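February, after lunch, bench notes on the kitchen cell

Right, the Murer quote is in and it's 3,231, which would be lovely if the pot we're drawing on didn't stop at 3,000. This is for the furniture and the bits around the arm, so the arm itself is on a different line and not my headache this month. I've been going back and forth between the quote and the sim layout all morning, trying to work out what we'd really miss if it went.

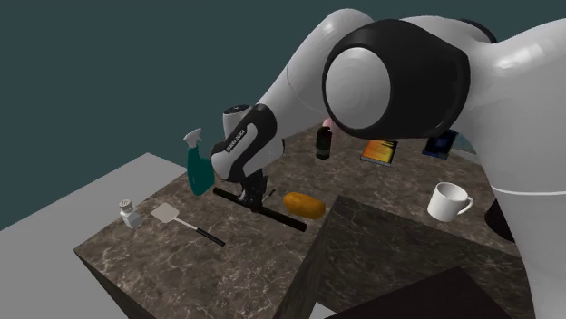

Kamarul Tjoa

First thing to look at is the countertop, being the biggest single item. Murer have priced it as one L-shaped piece, made to our drawing, with the join hidden underneath. Very smart, and I don't think we need it. Two straight lengths butted together would do us fine so long as the heights match, and I've asked them to re-quote it that way. I did wonder about dropping the marble pattern too (plain grey is in stock, the patterned one is a wait) but we've rendered everything against the veiny brown one and I'd like the real bench to look at least a bit like the sim one. Keep the pattern for now!

Next, extras. There's 188 for a longer warranty on the fixings and 154 for delivery in a timed slot. Knock both off and we're under, with a little left over, but then somebody has to be at Nalley all day waiting for the lorry, and I know who that'll be. I could live with losing the warranty. The timed slot I'd keep if the two-piece top brings the price down enough. Waiting to hear.

Also need to decide how the bench sits next to the arm. The drawing I sent has the base tucked into the inside of the L, which is how we've got it in sim, and Murer asked whether the floor plate comes with the bench or with the robot. Good question. Neither, at the moment. It isn't on anybody's list, so I've put it on mine with no price against it, and I'll ask Disberg when I ring them about the gripper.
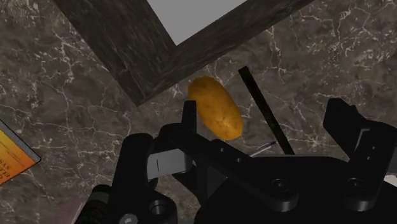
The gripper line is the one I keep changing my mind over. Disberg do a second set of fingertips, longer and softer, and I'd pencilled them in as essential after a chat in the corridor, then moved them to "nice to have", and now I'm wobbling again. My worry is lumpy things that don't sit square. With the gripper wide open, the potato is much closer to the left finger than the right one, so closing would mean one side touching well before the other unless we centre up first. I'd much sooner fix that in the approach than pay for rubber, so the plan is to try it with the standard tips and leave the second set for the next round of money. If it's hopeless I'll say so here.

Props are the cheap end and the end I enjoy. Shopping list so far: potatoes (real ones, replace weekly, please don't leave them in the drawer), a trigger spray bottle, a plain white mug with a proper loop handle, a salt or pepper shaker, a spatula, a couple of hardbacks. Most of this can come out of petty cash and needn't touch the Murer money at all. I'd like doubles of anything that can smash.
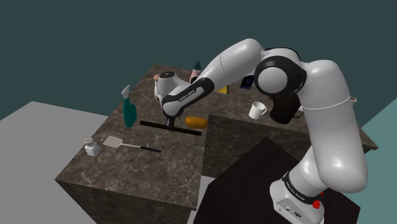
Doubles of the mug especially, and I'd get the spare at the same time so they match. Tovar bought theirs months apart and ended up with two different handles, then had to redo all their grasp poses. The spray bottle can be a single, it'll bounce.

Storage for all this: one lidded crate under the bench, labelled. No cupboard, we haven't the wall for it and I'm not paying for one.

To do before the order goes in:
Chase Murer for the two-length price, with and without the timed slot
Ring Disberg, ask about the floor plate and how long the quote on the fingertips holds
Measure the doorway at Nalley again, with the door closer on this time
Check whether petty cash will stretch to the props in one go

16:40. Murer rang back, new quote tomorrow morning. They want to know which end the short leg goes. Sent them the drawing again.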